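Fruit Corner: project report, Thu 19 February

So our project was to get people in the study room at Flundisville to eat more fruit, on a budget that was basically nothing. I worked with Solène Pichon and Satish Mudaliar, and Ms. Weidemann signed off on it back in December.

First we tried a deep bowl on a shelf by the door. Bad idea! Whatever was at the bottom got soft before anybody saw it, and Satish had to throw a bunch of it out (he was pretty mad about that). Over the trial we bought 154 pieces and ended up tossing 16, nearly all of them from the bowl weeks.

Then Solène brought in a yellow plastic basket from home, a shallow one with little openings all over the sides, and we moved everything to the white table. Air gets in, you can see what you've got, and the handle makes it easy to carry to the sink. I liked it right away. The table itself is kind of scuffed up and I spent one whole lunch scrubbing at the gray streaks with dish soap, which did nothing, so I'd skip that part if you try this.

We also argued over where on the table it should go. I wanted it back by the wall so it wouldn't get knocked off, Solène wanted it near the front edge where people can reach it, and she won.

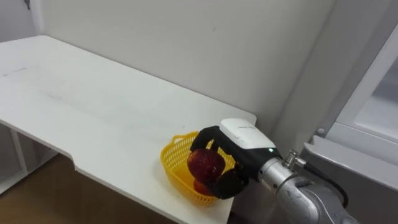

Next term I'd like to try a second basket just for bananas, if Satish lets me do the shopping.

Recent student projects
- Carré: a quieter lunchroom
- Rain barrels at Berora
- Fixing the Tasden bike rack

We use cookies to remember your settings. OK
Contact | Back to top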